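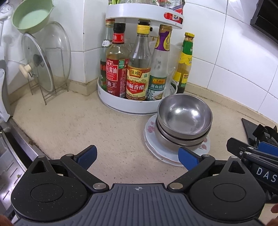 Vendovville lab teaches robots kitchen chores from hand-held gripper recordings

2/16/26

If you have ever tried to lift one sauce bottle out of a crowded corner without knocking over its neighbors, you will have some sympathy for the people at the Whitlock robotics lab in Vendovville, who have spent a good part of the past year on that kind of problem (and plenty of others like it). Their newest results, posted this week, suggest that a robot can pick up a surprising amount of kitchen sense from recordings made by people working with grippers in their own hands.

The method is called Nullon, and the idea behind it is a friendly one. A person takes hold of a pair of grippers, each with two padded fingers, and goes through an ordinary chore with them, moving a bowl or reaching past a stack of plates, while a camera on the tool records what the fingers are reaching for. No robot has to be in the house at all. The recordings go back to the lab, where they are used to train a two-armed robot fitted with fingers of the same shape.

Earlier training sets from the group were made at a tidy table in the lab, with a few objects set well apart, and the robots trained on them tended to lose their way once things got crowded. For Nullon, the team collected 1000 recordings in 7 home kitchens and asked the people living there to please leave everything where it was. That meant soy sauce and vinegar standing shoulder to shoulder on a turning rack, shiny steel bowls that throw back the light, and glass lids that a camera has a hard time seeing in the first place.

The robot was then tried out in Jerby, in 2 kitchens it had no recordings from, on 4 chores: taking a bottle from a rack, putting it back, lifting the top bowl off a stack and setting a lid in its holder. It did better on all of them than the same robot trained on the older tabletop recordings, with the biggest gain on the bottles. Lids are still the sore spot, the lab writes, and the robot would often close its fingers a little too early and come away with nothing.

There is also the matter of speed, and anyone hoping for help with dinner should know that the robot still takes a good deal longer over a single bottle than a person would. The team plans to add recordings of drawers and cupboards next, and expects to share the full collection with other labs in June, along with drawings for the hand-held tool.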